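Re: [hamow-list] Switching the newsletter to Desari
From: Eun-seong Do
Date: 2026-07-06

> Desari says they can lay out and mail all four issues for 1,980 a year,
> and their other clubs saw renewals go up after the first color issue.
> I think we should sign before the rate changes. Remska is fine but
> they haven't given us anything new in ages.

I read the Desari quote twice and I still don't see where the 1,980 comes from. Page 2 says postage is "billed at cost." We mail 538 copies. If postage is extra, then we don't have a yearly price at all, we have a layout price, and Remska's figure of 3,849 has the stamps in it. Those two numbers shouldn't be sitting next to each other in the same email.

As for renewals going up, up from what? A club that mails its first color issue in March, right when dues notices go out, is going to see renewals go up if it mails them a blank postcard. I asked Desari which clubs they meant and got a brochure back.
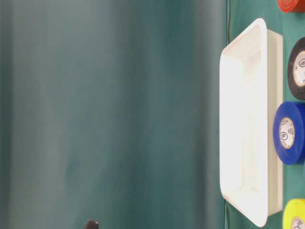
Also, "before the rate changes" — changes to what, and when? I have been on this list long enough to remember Yang giving us the same line about the website. We signed in a hurry, and the rate stayed put for nearly two years.

I'm not married to Remska. Their proofs come late and they have spelled Hamow wrong on the back cover more than once. But I'd want a full price from Desari with postage for 538 pieces, in writing, and one printed sample on the paper they'd really use. Until then I'm a no.

Can whoever has the old Remska invoices send them to me off list?

Eun-seong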